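Case bin

From the Ullcombe Household Encyclopedia, section Storage and Tidying

A case bin is an open container, usually rectangular, in which small closed cases are kept together: glasses cases, pencil cases, cases for cables, sewing things or drawing tools. The name is used both for the container and for the habit of keeping the cases in it. A case bin stands on a table, a shelf or a workbench, and in most homes it is used together with wall baskets and a toolbox, which take the things that have no case of their own.

Name

The word is found in English shop catalogs from Dallell, where a model with straight sides was sold as the "case bin" and a lower one as the "case tray". In other places people say pouch box, glasses box or simply the bin. The old name "spectacle tub" is still heard among opticians in Skuvgate, but only for a bin that contains glasses cases and nothing else.

Contents

The cases that are kept in such a bin can be divided in hard and soft ones. A hard case has a shell and holds its form when it is empty. A soft case is made of fabric, felt, leather or a similar material and becomes flat when there is nothing inside. Between them there is a large group of cases with a stiff core and a soft cover, and to this group belong many of the glasses cases sold today.

Covers are made in almost every color and pattern. Plain fabrics and coarse weaves are common, and so are printed covers that imitate stone, newspaper or flags. The printing is not only decoration. In a household where several persons have glasses, the cover is the quickest way to know which case belongs to whom.
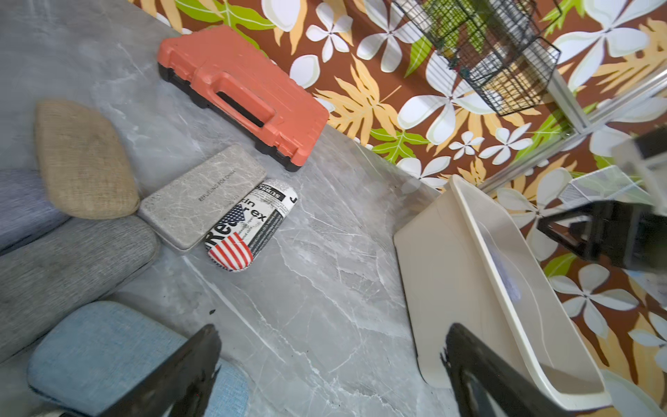 Rounded cases, for example the cylindrical pencil case, are more difficult to store than flat ones. They roll, and when they are laid on a flat case they slide down from it. For this reason they are often put in the bin last, in the space that remains between the others. Cases with a zipper should be closed before they go in, so that the slider does not scratch the neighbor.

Form and material

Most bins are of molded plastic. White and light gray are the usual colors, and the corners are rounded on the inside, which makes it easy to wipe them. There are also bins of wood, of woven plant fiber and of coated wire. A wire bin is light, but the small end of a narrow case can go through the openings.

The height is more important than the length. A good bin is a little lower than the cases that stand in it, so the upper part of each one remains free and can be taken with two fingers. If the bin is too deep, the cases fall to the bottom and must be searched for. If it is too low, they lean outward and the row opens like a fan.

Filling

There are two ways of filling. In the upright way the cases stand on their short end or on their long edge, side by side, and all of them can be seen from the top. In the flat way they are laid in layers. The flat way needs less care but hides the lower layers, and it is mostly used for things that are seldom needed.

The usual work goes like this. All cases are first put out on a free surface. Empty cases are opened and checked, and damaged ones are removed. The largest are set in the bin first, along the wall, and the thinner ones follow. Soft cases and folded or rolled cloths are used for closing the gaps - a cleaning cloth for glasses is very suitable for this purpose.

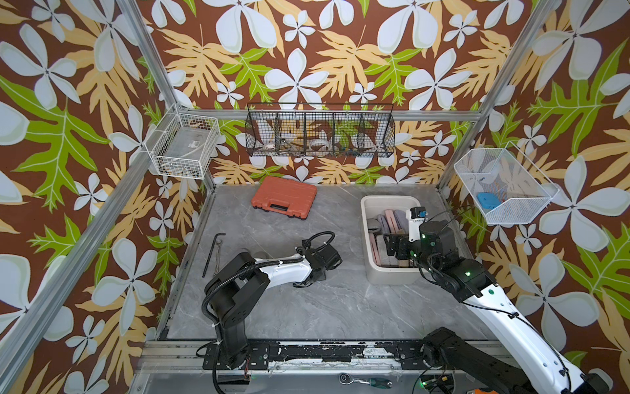 A bin should not be filled so much that one case can only be pulled out together with another. Many people leave one space free on purpose, so that a case which is in use during the day has its place in the evening.

Wall baskets and toolbox

Things without a case are generally kept outside the bin. Rolls of tape, pliers and small colored parts do well in a wire basket on the wall, because they can be seen through the mesh and do not take space on the table. Long baskets are often divided into compartments. The Heffernan pattern, which was popular in school workshops, had loose dividers that could be moved by hand, while later baskets have them fixed.

Heavy tools belong in a toolbox with a lid. The toolbox is put at the back of the table, and the bin where the hand reaches it first. A wrench or a hex key should never be stored in the bin, as the metal edges leave marks on fabric covers.
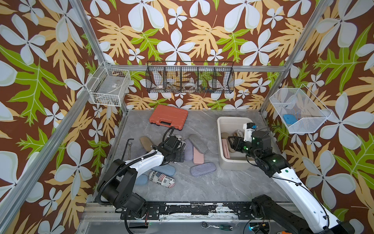 Where the number of glasses cases is large, as in an optician's shop or a theater wardrobe, they are sorted by color or by size before filling. The lending room of the Ullcombe theater listed 546 cases in its inventory and used 17 bins for them, each with a paper label on the short side.

Care

Plastic bins are washed with warm water and a little dish soap and must be completely dry before the cases are put back. Fabric cases are brushed. Cases with a coarse weave collect dust and crumbs, and they are best shaken outdoors first.

See also: Drawer divider; Glasses case; Pencil case; Wire basket; Workbench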